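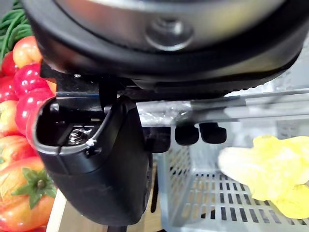
*Posted by the teaching-by-hand group, Lorkodness, 11/7/18*

**Wanted: people to show a robot how to put the shopping away, and to tell us when it's a waste of time**

We are looking for people to come to our workshop at Flaton and teach a robot arm some kitchen jobs. You don't need to have touched one before. If you have read that machines like this will be cooking your tea in a couple of years, please leave that at the door. We have worked with this one for a good while and don't believe it.

The project is called Grumura. The claim behind it, which we did not invent and are not yet sold on, is that a robot can learn an ordinary task if enough ordinary people show it how. Most of the recordings we've seen used to back this up were made by the same few people who built the system. They know which way to approach a tomato so that it doesn't roll. You won't, and your clumsy attempts are worth more to us than our tidy ones.

**What you would do**

There are two ways of showing the arm a task, and you would try both.

- *By hand.* You take hold of the arm near the wrist and lead it through the job. It is heavier than it looks and your shoulder will notice.
- *By remote control.* You sit at a desk with a pair of hand controls and a screen. Much of the time your view comes from the wrist, so a large share of it is wrist and finger. People complain about this. They are right to.

The work at present is artificial fruit and veg: tomatoes, a red pepper, a bundle of green beans and so on, with a slotted plastic basket. You pick a thing up, put it where the task card says, let go and start again. Clear plastic film gets in the way of the basket in some tasks and you'll be asked to deal with it as you see fit. We would like to say the real thing comes next. That depends on whether anything useful is learnt from the pretend sort.

A session is 30 recordings, with a break whenever you want one. We need 1000 recordings by the end of August and have 301, a fair few of which I would throw out if it were up to me.

**What we want from you**

Failed tries are kept and marked as failed. Please don't do a thing again on the quiet to make it look better. If you drop the pepper, you dropped the pepper. We have had a batch where every single attempt went well and it made us trust the batch less.

At the end you fill in a short form on which method you found easier and where you lost patience. Rude answers are fine as long as we can tell what they are about.

**Who can apply**

- Anyone aged 18 or over.
- Left-handers especially, as we have hardly any.
- You must be able to sit or stand at a bench for a stretch. The remote control desk can be used sitting down throughout. Leading the arm by hand can't, at least not well.
- Please don't apply if you work for Alva, who supply the control software. We want to judge it without help.

**Pay and practical matters**

We pay £200 for a set of four sessions, and a quarter of that for each one you finish if you decide to stop early. Travel is not covered, sorry. There is tea. There is parking behind the building, though the gate sticks.

We record the arm's movements, the views from its cameras and what you write on the form. Your name is kept apart from the recordings. You can ask for yours to be deleted up to the point where they're used for training, after which we can't pull them back out, and you should know that before you sign.

**How to apply**

Write to the Grumura desk at Lorkodness with a few lines about yourself, which hand you use and when you're free. No CV needed. If you have doubts about the whole idea, put those in too. Places on the first sessions go in the order people write, with left-handers moved up the list.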